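Storing Wrapped Candy in a Glazed Serving Bowl

Kastdale Household Notes, Tables and Serving

A bowl of wrapped candy on a table is simple to set up and easy to get wrong. The usual faults are pieces stuck to the glaze, dust at the bottom, and a heap that slides over the rim when someone takes from the side. The procedure below covers washing, inspection, filling and rotation. It applies to any deep glazed ceramic bowl used for individually wrapped pieces. Unwrapped candy needs a lidded jar and is covered on a separate page.

What you need

One deep bowl, glazed inside and out
Dish soap without added lotion
2 lint-free cloths, one damp and one dry
A desk lamp or a window with side light
A shallow tray for sorting
Wrapped candy, at room temperature

Step 1. Empty and wash

Tip the old contents onto the tray. Do not scoop them out with a metal spoon, as metal leaves gray marks on a pale glaze. Wash the bowl by hand in warm water at 38 °C, rinse it, and turn it upside down on a rack for 3 minutes. Dry the inside first, then the rim, then the foot. The foot ring is left unglazed on most bowls and holds water longer than the rest. If it is set down damp it can mark a finished tabletop.

Gray marks that survive washing can be removed with a paste of baking soda and water. Rub lightly with a fingertip, rinse, and dry again.

Step 2. Inspect the glaze

Put the bowl on the table under side light and look into it at an angle. Turn it a quarter turn and look again, until it has been seen from all four sides. Sound glaze returns small highlights with clean edges. A dull area inside a bright one is residue or wear. Run a dry cloth over it. If the cloth drags, wash again.
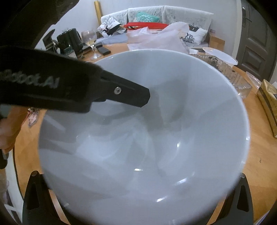
Residue is most often sugar that has passed through a poorly sealed twist of wrapper. It is colorless when fresh and hard to find by looking straight down. Angled light is more reliable, and a glossy white interior makes the check easy: the short, sharp glints on the glaze can be compared with the broader pale and gray areas around them. Broad shading of this kind is normal in a deep bowl and moves when the bowl is turned. Residue stays at the same point on the wall. Mark the spot with a fingertip, turn the bowl, and confirm before washing a second time.

Check the rim separately. A thin rim chips before any other part. Close your eyes and pass a dry cloth along the full edge. A snag means a chip, and a chipped bowl should be taken out of use for food.

Step 3. Sort the candy

Spread the pieces on the tray in a single layer. Discard any with a torn wrapper or a loose seam. Foil wrappers may be crumpled at the end and still be closed, so press gently near the twist and feel for movement. Keep chocolate and mint apart. Mint flavor passes through thin foil in a few days.

Step 4. Fill

Place the bowl where it will stay before filling it. Lower the first layer in by hand. Dropping hard candy into an empty bowl can bruise the glaze. Add the rest in small handfuls and stop 4 centimeters below the rim. Put larger pieces at the bottom and small ones on top.

Step 5. Rotate

Top up from the tray only after the older pieces have been lifted to the top. Wash the bowl again once a month, or sooner if the lower layer feels tacky. In September and other warm months, move chocolate out of direct sun by midday.

Troubleshooting

Pieces stick to the wall: the bowl was filled before it was dry. Empty, dry, refill.

Wrapper color on the glaze: wipe with a damp cloth and soap. Do not use bleach.

Bowl rocks on the table: check for a crumb or a wrapper end under the foot ring.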